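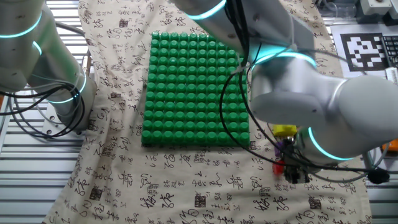
Saimi Koivisto wrote to us that she had always supposed a robot arm came out of its box already knowing how to pick things up, and asked whether a person really has to show it every time. Many readers have sent in much the same question. A robot arm does not know how to do a job when it is new. It has motors, joints and usually a gripper, but it has to be given instructions. There are two main ways to give them. One is to write a computer program, line by line. The other is to show the robot what to do. This page explains the second way.

What does it mean to show a robot?

Think about how you learned to tie your shoes. Someone may have held your hands and moved your fingers. Someone may also have tied a shoe slowly while you watched. Robots can be shown a task in ways that are a little like these.

Moving the arm by hand

In the first method, a person takes hold of the arm and guides it. The motors are set so that the joints move easily when pushed. The person might bring the gripper over a block, lower it, close it, and carry the block to a new place. While this happens, sensors inside the joints measure the angle of every bend, many times each second. The computer saves all of these measurements. Engineers call this kinesthetic teaching. "Kinesthetic" is a long word for the feeling of movement in your own body.

Moving the arm from a distance

In the second method, the person does not touch the robot that is doing the job. This is called teleoperation. "Tele" comes from a Greek word meaning "far off," although the person may be sitting in the same room. Some people use a joystick or a special glove. Others use a second, smaller arm. When the operator bends the small arm, the larger one bends in the same way.

Teleoperation takes practice. The operator cannot feel the block between their own fingers, and it is easy to squeeze too hard or stop too high. At the Triltlow Learning Center, new operators begin with large, soft objects and move on to small ones later.

What the robot keeps

Each time a person shows the task from beginning to end, the recording is called a demonstration. A demonstration usually holds three kinds of information:

The position of each joint
Whether the gripper is open or closed
Pictures from one or more cameras

All of this is stored in order, so the computer can match what the camera saw with what the arm was doing at that moment.

Why one demonstration is seldom enough

Suppose a robot has been shown how to pick up a yellow block once. If it only repeats the same movements, it will reach for the same spot even when the block has been moved. The gripper will close on air.

For this reason, people show the task again and again, and they make small changes. The block is turned. It is placed farther away. Other colored objects are put next to it. Sometimes the table is covered with a patterned cloth, so that the computer has practice finding the block on a busy background as well as a plain one. In August, the Undex project at our center collected 2000 demonstrations of simple pick-up tasks.

The computer then looks for what the demonstrations have in common. This step is called training. After training, the robot is tested with the block in places it has not seen before. In one Undex test, the arm picked up the block in almost 95 of every hundred tries. The remaining tries were studied carefully – mistakes show which demonstrations should be added next.

Two arms together

Some jobs need two arms. One may hold a jar while the other turns the lid. Showing a task like this is harder, as the arms must not bump into each other and must move at the right times. Try stirring with one hand while you pour with the other, and you will notice how much attention it takes.

Words to know

Gripper: the part at the end of a robot arm that takes hold of things.
Joint: a place where the arm can bend or turn.
Operator: the person who controls the robot.
Demonstration: one recording of a task, from start to finish.
Training: the step in which a computer finds patterns in many demonstrations.

Text by Seo-ah Ahn, Triltlow Learning Center. Last reviewed 2021-10-20.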